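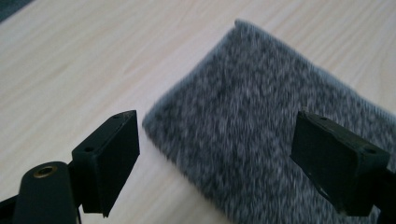 Fold, Unfold, Repeat

At a quarter to four the tables in the old textiles classroom at Fornthorpe are pushed against the wall, and Marlene Bittencourt's students start signing out the grippers. Each one is a hand-held tool with two black fingers that close when the user squeezes. A student holds it over a piece of cloth, picks the cloth up by an edge, folds it and puts it down. Then the student shakes it out and does it again.

The club is called Plellwood, after the street the school used to be on. It has spent most of the year on one problem, which is getting a robot arm to fold laundry. The arm itself, a secondhand Nimora, sits in a locked room down the hall. The students see it less than they expected to when they joined.

"I thought we'd be programming in the first week," says Natanael Falcão, a junior. "We didn't touch the arm until May."

What they do first is collect demonstrations. Every fold is recorded, checked and either kept or thrown out. By the end of the spring the club had recorded 1,189 folds and kept 691 of them. Most of the rejected ones were dropped because the fingers closed on two layers when they should have closed on one, or because the student rushed.

Knit fabric is the hardest. A cotton dish towel holds a crease and has a clear hem to aim for. A thick knit has a soft edge that rolls over, and the fingers tend to push it along the table before they get under it. Feng-yi Chow, a senior who keeps the club's log, has her own way of handling this. She brings one finger down on bare table just outside the edge and the other over the cloth, then closes slowly.

"If you start with both fingers on the fabric you get a bunch in the middle," she says. "The arm learns the bunch too."

Bittencourt taught sewing for years before she took over the club, and she is strict about folds. She does not know much about the software and leaves that side to Anderson Conceição, a former student who comes in twice a month from his job at Szekeres, a packaging firm. He trains the model on his own computer and brings it back for testing.

The first test went badly. The arm picked up a towel, held it over the table and did not let go. The second version folded flat towels well but failed on nearly anything knitted. Of the 691 folds the club had kept, 419 were of flat cotton, so over the summer the students worked on knits almost exclusively.

The club runs on a small budget. Members pay 50 dollars a year, and the fabric comes from home or from thrift stores. Replacement finger pads are printed at school.

Anca Sârbu, a sophomore, joined for the printing and now does the most folding of anyone. She likes to work with the radio on and can get through a long session without talking. Her next job is sleeves, which the club has put off twice. Conceição wants two grippers used together for those, one in each hand, and Sârbu has been practicing on an old cardigan of her brother's.

Sessions end at five thirty, when the grippers go back on the shelf and the cloth goes into Bittencourt's car to be washed.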